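Jungle corner, the gallery page

Finally putting this up. Started in December, meant to have it online two weeks later, well. It's the small corner with the elephant walls and the brown marble top. Notes first, then the rest as I get to it. Comments are open at the bottom, be nice about the color.

Quick background for anyone new. The Collum house is the long running project on this site, kitchen pages are under K, bathroom pages are a mess and I know it. The corner is the last bit. Walls on three sides, work surface in the middle, not much else. Wanted it loud. Everything else in the house is oatmeal.

The wall panels

Pattern is called Kosulow, from a small print shop that does panels to order. Coral-pink background, black line drawing, dark teal leaves. Picked it off a sample the size of a postcard, so the elephants were a bit of a surprise at full size. They are BIG. The one on the left takes up most of its panel, all wrinkles and hatching, trunk curled up, long white tusk coming down toward the top. The right hand one looks in toward the middle. A leaf goes right over its head, which I thought was a misprint. It isn't, I checked the sample.

Back panel is the calm one. Mostly plain pink, with the drawing kept low and in the corners. I'd asked for the busy version all the way round and got talked out of it. Good call by the shop, I would have had a headache by lunch.

Ordered 6 panels, used fewer, the leftovers are behind the wardrobe if anyone wants to buy one off me. Shipping was 60 dollars and they came rolled way too tight. Leave them flat under books overnight. Longer is better. I didn't and the top corners fought me all afternoon.

Paste: use the one they send. Brush it on the wall, wait, hang, smooth from the middle out. Wipe the pink parts right away, dried paste shows as a shiny patch when the lamp is on.

Small animals

My favorite part and I didn't even notice them on the sample. There's a white rabbit along the bottom of the back wall, ears straight up, looking over the edge of the tabletop. Another little white one further left in the leaves, have not decided what it is. Then a face with round dark eyes on the right side, peeking out. Kids find that one first, every time. Adults look at the elephants and go "oh wow" and never see the rest.

Also a pair of tusks up on the right of the back wall that come out from behind the post. Just tusks. The rest of that animal would be behind the metal I guess, or on a panel I didn't buy.

The posts

Black metal, back corners. They split the back panel from the sides, so the joins in the print are less obvious than they could be. Lined up the pattern as well as I could and then stopped looking at it. Paint touch up is on the list.

The top

Dark brown marble, white veins all through it. Went back and forth on this for 14 days, no kidding. White would have been the obvious choice with the pink. Glad I went dark. Crumbs show up less but dust shows up more, so you win some. The Mizuno price list had it at 2,000 for the piece with cutting and delivery, which made me sit down for a minute. Wipes clean with a damp cloth. Don't use vinegar on it, dont use the lemon spray either. Mats under anything you drag.

Bits and pieces

Lamp went back to the store, too yellow, turned the coral into salmon. Trying a cooler bulb next. Stool is still the old one from the hall. Shelf idea is dropped, would have covered an eyebrow or an ear somewhere and I'm not doing that.

The bin was an afterthought. I wanted a small one that sits up on the top toward the back, for thread ends, pencil shavings, tape backing, that kind of thing. Cream-white, round, with ribs running up and down it. Liners are the pale yellow ones from the Flurance multipack, folded over the rim so they stay put. Too much bag hanging over the side for my taste but the next size down slips in. A clear one might look neater, haven't found any.

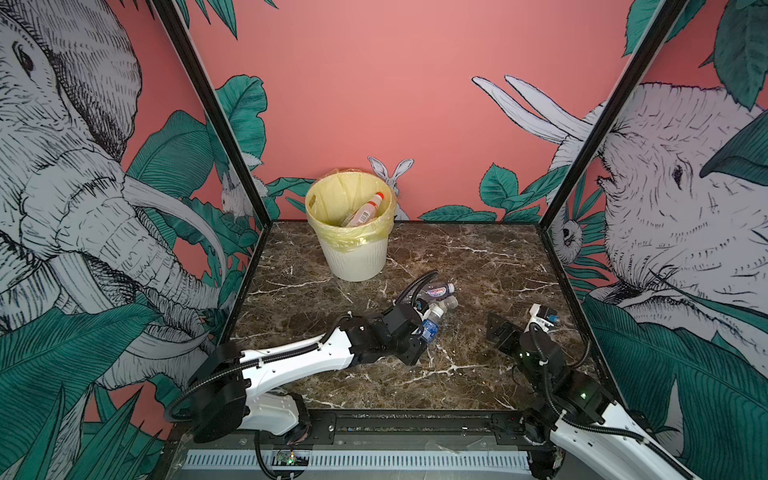
Anyway, liners. Fold the rim down before you put anything in, otherwise it all slides to the bottom and you're fishing the edge out with two fingers. Change it when it's half full. I keep the spare roll in the drawer across the room, used to keep it underneath the bag in use like everyone says to, and it just made the thing shorter inside.

Things I'd do differently: order the panels a bit taller. Measure the posts first, walls second. Take the afternoon off instead of starting after dinner. Get the marble people to come before the paste and not after, one of the leaves had to be wiped down twice after the delivery and I was holding my breath the whole time.

Things I'd keep: the pink. The rabbit. Dark top.

Couple of answers to emails. Yes the panels can be cut with a regular blade, change it often. No I don't know if they do the pattern in green. No the bin isn't sold with a lid, at least mine didn't come with one. Yes I'll do a page on the hallway, it's next after the pantry.

Still to add: the lamp when I find it, the post touch up, and a before shot if it turns up on the old phone. Update in the spring probaly.

Back to the Collum index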